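Security deposit deductions after move-out: is an itemized list required?

Posted by Shuzhen Tang in Renting and Housing

I vacated an apartment managed by Punby at the end of February. The deposit was 1000 dollars. The company has returned 713 dollars, with a one-line note that reads "cleaning and repairs." No receipts were enclosed. The carpet was worn when I moved in, and this was recorded on the move-in checklist, of which I hold a signed copy. I wish to know whether the company must explain the deduction, and how a request should be worded.

Chia-hao Mak

The rules differ from state to state, but many states require a landlord to provide a written, itemized statement of deductions within a set period after move-out. Please consult your state's housing agency or attorney general's website for the deadline that applies to you.

Normal wear is generally not chargeable to the tenant. A carpet that has thinned through ordinary use would usually fall under this heading; a burn or a large stain would not. Your signed checklist is therefore the most important document you hold, and you should send a copy only – never the original.

The request itself should be short. State the address of the unit, the date you returned the keys, the amount of the deposit and the amount received. Ask for an itemized list with receipts, and name a date by which you expect a reply. Send the letter by certified mail and keep the mailing receipt. 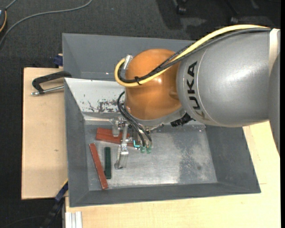 If no reply arrives by that date, small claims court is the usual next step. Filing fees are modest in most places and an attorney is not normally needed.

Rulby

Same thing happened to me with a different company. They kept 200 dollars for paint. I wrote to them and had the money 7 days later. Write to them first.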